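**Darkodix opens refill counter in Hudutitz this February**

*One thousand households can sign up for the first season of a bottle return program run with Terkar*

HUDUTITZ - Starting in February, people in Hudutitz will be able to bring back empty drink bottles, have them washed and filled again, and walk home with the same bottles they came in with. The new refill counter is a joint project of Darkodix, the town's juice and cordial maker, and Terkar, which has run the bottle wash on Mughal Street for years and is finally getting a front door of its own!

The counter will be open every morning from 8 a.m. until noon. It starts with orange drink and apple cordial, and a ginger flavor will join them once the spring batch is ready. Members pay for the drink and a small deposit on each bottle, and the deposit comes back whenever they decide they've had enough of the whole thing.
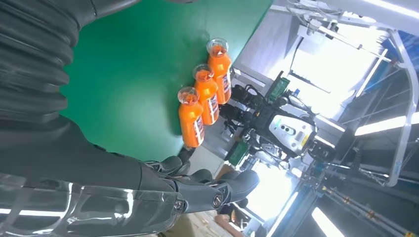
Choosing a bottle took most of the fall. Darkodix asked 302 residents what they wanted from something they would carry back and forth every week, and the answers were wonderfully blunt: it has to stand up by itself in a bag, it can't leak, and people want to know what they're getting without reading a label. Orange plastic bottles with clear caps, like the three standing in a row on the green tabletop, do well on that last point, and with the orange contents showing through the cap they are easy to pick out in a crowded fridge. Glass came up a lot too, mostly from people who live close by. Households farther up the hill were less keen on the weight.

The wash itself happens right behind the counter. Returned bottles are checked, rinsed, washed, dried and checked again, and any that are scratched or bent out of shape go to recycling. Caps are washed in a separate tray. Terkar can handle 300 bottles in a morning with the equipment it has now, and there is space for a second line along the back wall if the summer gets busy - which everyone involved is rather hoping for.

Schools and clubs can join as well. The first 100 groups to register get their deposit waived until the end of the season, and they can book a pickup for sports days and street fairs. 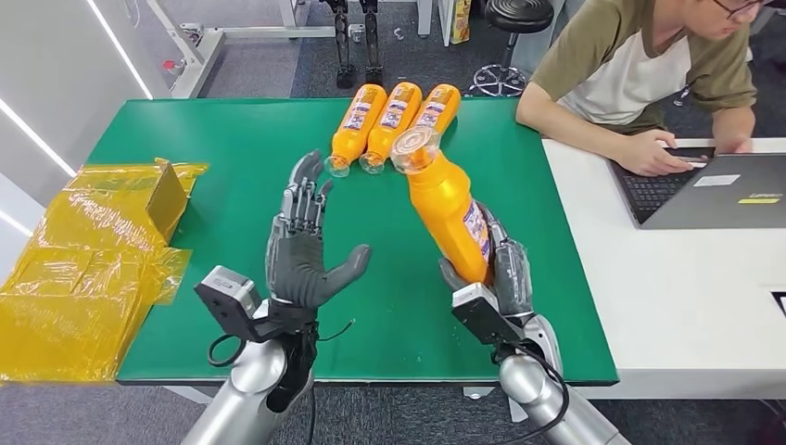 ## How to sign up

Forms are at the Darkodix shop and at the Mughal Street entrance. Fill one out, choose a bottle size, and pick up a member card the next morning. Bottles from other brands can't be refilled, but the counter will take them for recycling.

## About the partners

Darkodix makes juices and cordials in Hudutitz and sells them through its own shop and at local markets. Terkar washes bottles and jars for food and drink makers across the valley.

Press questions can be left at the Darkodix shop counter during opening hours. Visits to the wash line are welcome from February on, mornings only, closed shoes please.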